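Kiani: Night Ferry - action adventure game for PC and console

Publisher: Granetti
Developer: Enex
Players: 1, or 2 on the same screen
Edition on this page: boxed version, with printed map
Page updated: 2023-11-26

About the game

You play Kiani, a young pilot of a harbor ferry in the flooded city of Jovis. One night she takes a passenger who does not give a name, and in the morning the passenger is gone and Kiani can hear the water speak. This is how the story begins. After that the harbor gangs want her boat, the city guard wants her, and the water wants something too, but it takes most of the game to understand what.

The game is played from behind the character, in the third person. You walk, climb, swim and fight in the streets, and you drive the ferry between the districts. The city is open from the second chapter. Before this, the game leads you along one way, so that you can learn the controls. Players who know the first game, Kiani, can skip this part in the menu and start directly at the fish market.

The story has 13 chapters. You can finish them in any play style, but some doors and some persons are only available at night. You change the time of day by sleeping on the ferry or in one of the safe houses.

Fighting and the tide meter

Kiani fights with a boat hook and with short throws. The buttons are simple: one for a light attack, one for a strong attack, one for stepping aside. When you step aside at the right moment, the tide meter fills. A full meter lets you call a wave, which throws back all enemies in front of you and also opens certain walls.

Be careful with the wave in the late chapters. If you use it too many times in one district, the water level rises there and the lower streets are closed until the next night. Some side missions are lost this way. The game saves automatically, so please make a manual save before you try things.

There are three difficulty levels. On the easy level the enemies wait longer before they attack, and the water level does not rise. On the hard level you can not change the boat hook for another weapon during a fight. You may change the level in the pause menu at any time, but the trophy for the hard level is given only if you have played all chapters on it.

Helpers

From chapter four you can take one helper with you. Every helper has one special action, and this action grows stronger when you finish the personal missions of this helper. The old locksmith opens chests and gates. The diver finds things under water and can hold her breath longer than Kiani. The guard sergeant is the best one in a fight, but he refuses to enter gang houses, and he will leave you if you steal in front of him.

In the two-player mode the second player controls the helper. The screen is not divided, so both players must stay near each other. If one goes too far, he or she is brought back after a few seconds.

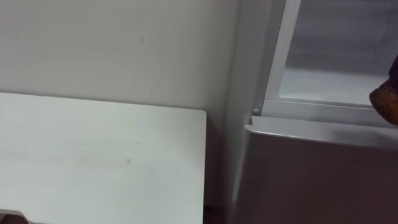 Can I continue my saved game from the first Kiani?

The saved game itself can not be continued, because Night Ferry is a new story with new maps. If the first game is finished on the same account, you receive the old blue coat and 200 coins at the fish market. Talk to the woman who sells the eels, she has the package.

What is in the box

The boxed version contains the game disc (for PC, a code for download), a folded map of Jovis in two colors, and a booklet of 148 pages. The booklet has the first drawings of the city, notes from the writers, and a short story by Rozália Malý, who also wrote the dialogues of the game. The story happens two years before the first game and explains where the ferry comes from. It is better to read it after chapter six, as it tells you something about the locksmith.

The music was composed by Roswitha Lanz. It is not in the box as a separate disc. You can listen to all pieces in the game, in the captain's cabin, when you have found the record player.

What is new since the first game

- The ferry can be repaired and painted. A better engine is needed for the outer harbor.
- Climbing is faster, and Kiani no longer falls when you turn the camera on a ladder.
- The map shows missions that you have heard about but not started.
- Enemies can follow you into the water. In the first game you could always escape by swimming.
- Text size has four steps, and subtitles can have a dark background.
- All timed button presses can be changed to a simple hold.

Languages and technical data

Voices are in English and German. Subtitles are in English, German, Slovak, Italian, French and Spanish. You can choose the voices and the subtitles separately.

The console version needs almost 15 GB of free space before the first start. The PC version needs the same space, a controller or a keyboard with mouse, and an internet connection for the download of the game. After this you can play offline. The two-player mode on PC needs at least one controller.

Please note that the disc does not work without the first update on older consoles. The update is free. If the game stops at the title screen after the update, delete the language package and install it again - your saved games are not touched by this.

Free chapter in February

A small extra chapter, The Lamp House, will come in February as a free download for all owners of the game. It plays on the island north of the outer harbor and can be started when chapter nine is finished. It adds one new helper and a second boat, smaller than the ferry and quite difficult to steer. The chapter does not change the ending of the main story.

Orders and returns

Orders are sent on the next working day. The map is packed flat in the booklet and not in the disc case, so please look there first if you think it is missing. Boxes with an unbroken seal can be returned for the full price. If the seal is open we can only exchange the game for the same title, and only if the disc has a fault. Codes for PC can not be returned after they are used.

For questions about an order, please write the order number in the subject line.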